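The Plesanton water report ran to 136 pages, and Siu-ming Kwan was given the pen copy in January with no key. Every page had been marked by hand in five colors. Ching-wen Tsao had done the marking before she transferred to the Clostarel office, and her reply to his first message was one line: "Colors are in the box."

The box was clear acrylic with a black bottom and a lid that threw the ceiling lights back at anyone who leaned over it. Orange, pink, light blue and green were in it. Lavender was out.
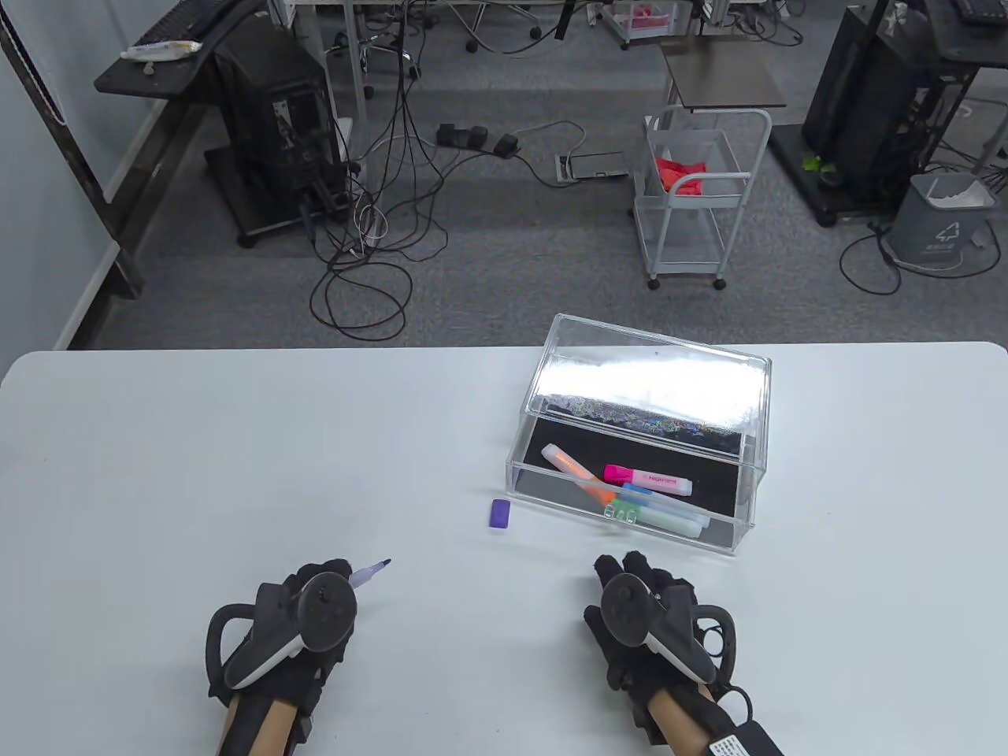

## Orange, pink, green

He worked out three of the colors by noon. Orange was a figure that disagreed with another figure. Pink was a name spelled two ways, usually Skemlow, which the field crew wrote with an e on the end when they were tired. Green was a sentence Tsao had checked and found correct. There was less green than he would have liked.

He wrote the meanings on a card and tested them against chapter 4. They held. The pump at Skemlow was rated at 300 gallons a minute in one table and 400 in another, and both cells were orange.

Light blue took longer. It fell on dates, on a page number, and once on a comma. He tried the blue marker on scrap paper beside one of her lines and got the same shade. That settled the tool and left the meaning open. By four o'clock he had the rule: blue was anything that would have to change if something else changed first.

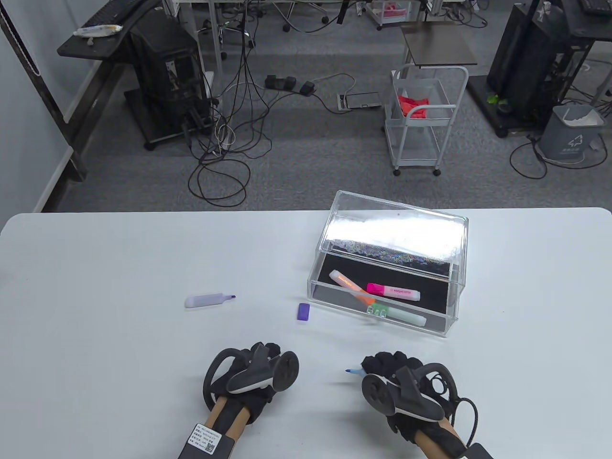

## Lavender

Lavender appeared 29 times. It crossed tables, captions and body text, and in the appendix it covered a whole paragraph on silt. Some of the passages were wrong. Some were plainly right. He sorted them by chapter, by author and by length, and none of the sorts produced a rule.

He called Tsao at six.

"Lavender," he said.

"Which page?"

"All of them."

She asked him to read her one. He read the paragraph on silt. It described the intake below the Mok bridge and the way the bed had shifted there over two winters. It was longer than it needed to be and had no figures in it.

"I liked that one," she said.

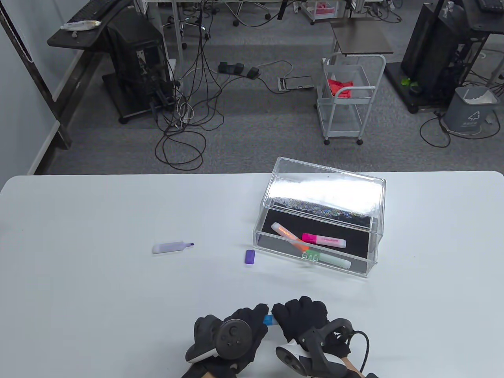
Kwan had a form to complete, and the form had a column headed Action Required. He entered "none" against the silt paragraph and then against the next lavender passage, a caption. The third was a list of valve numbers, and he could not see what there was to like in it, but he entered "none" there too. The purple cap was still standing on the table in front of the box, with the marker lying open to its left. He turned to chapter 6, found a footnote about herons that she had left blank, and drew a lavender line under it.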